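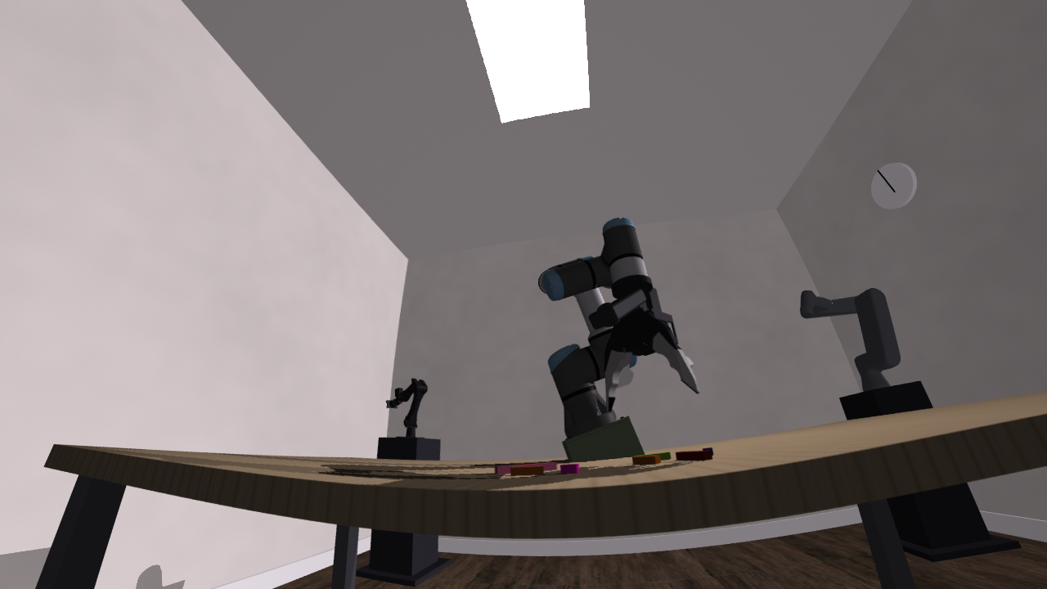 Figure 3. Simulated tabletop environment for the block-clearing task. The active arm stands on the far side of the table with its gripper open above the blocks; two further arms on pedestals stay idle in all experiments.

4. Simulation Environment and Planner Integration

4.1 Scene construction

All experiments in this section run in Prendo, our simulation layer, which wraps a rigid-body physics engine and a renderer behind one stepping interface. A scene is built from a static room, a table, one active arm with a two-finger gripper, and a set of small blocks placed on the tabletop (Figure 3). A larger box stands in front of the arm's lower column. From the viewpoint used in the figure it hides the bottom of the arm, and for the planner it is an obstacle that the fingers must clear on every approach.

The two background arms are loaded as static collision geometry. Their joints are locked at scene load and they take no part in planning. We kept them in the scene for perception tests, where dark links behind the workspace are a common source of false foreground in the segmentation mask. The room geometry, including the wall clock and the ceiling light panel, is rendered but has no collision shape.

Block poses are sampled at reset. A candidate pose is rejected if the block would overlap the box or if its center lies closer to the table edge than half the block length. Contact between blocks is allowed. One block can therefore partly cover another in the camera view, and the pose estimator has to work with incomplete outlines. Block color is drawn from a fixed palette and is used only as a weak cue, for reasons given in Section 4.3.

4.2 Control and time stepping

The physics runs at 500 Hz and the joint controller is called on every physics step. The planner publishes waypoints at a much lower and variable rate, and a trajectory buffer between the two holds the current spline. When a new plan arrives, the buffer blends it with the old one over 100 ms, matching position and velocity at the joint. Early versions replaced the spline outright. This produced a step in commanded velocity that the simulated arm followed without complaint but that would trip the velocity limits on hardware.

The gripper is controlled separately from the arm. It accepts a target opening and a force limit, and reports its measured opening. Grasp success is judged from the measured opening after closing: if the fingers reach their closed stop, the grasp is marked as empty and the task planner is told to try again from a new approach angle. No privileged state from the simulator is passed to the task planner at any point. Ground-truth poses are written to the log and are read only by the evaluation scripts.

4.3 Perception

The perception node, Kuvel, takes a color image and a depth image and returns a list of block poses with a confidence value for each. It first fits the table plane, removes all points on or below it, and clusters what is left. The box is removed by matching against its known dimensions. Each remaining cluster is fitted with a cuboid.

Shadows were the main source of error in the first version. The renderer casts dark, streaky shadows across the wood grain of the tabletop, and a color-only mask tended to merge a block with its own shadow. Dark blocks were affected most. The current version uses depth to form clusters and color only to split clusters that contain more than one block. Splitting still fails when two neighboring blocks are close in hue and height. In that case Kuvel returns a single long cuboid with low confidence, and the task planner defers it until the blocks nearby have been cleared.

4.4 Motion planning

Motion plans are computed with Irkport, a sampling-based planner with a cached roadmap. The roadmap is built once for the static scene and stored on disk. At run time, edges that collide with the current block estimates are masked out, and a query is run on what remains. If the query fails, the planner falls back to a bidirectional tree search with a limit of 2 s.

Approach poses are restricted to a cone around the table normal. The wide-open gripper needs clearance on both sides of the target, and the linked side plates are included in its collision model – an earlier model that covered only the fingers gave plans that scraped the top edge of the box. Widening the model removed these contacts at the cost of some reachable grasps directly beside the box.

4.5 Test set

We fixed 145 reset seeds before tuning and used the same seeds for every planner variant. Runs are compared seed by seed. A run ends when no block estimates remain on the table or when the step budget is used up, and runs of the second kind are counted as failures even if only one block is left. The Olatunji baseline was run with its published default parameters and the same approach cone.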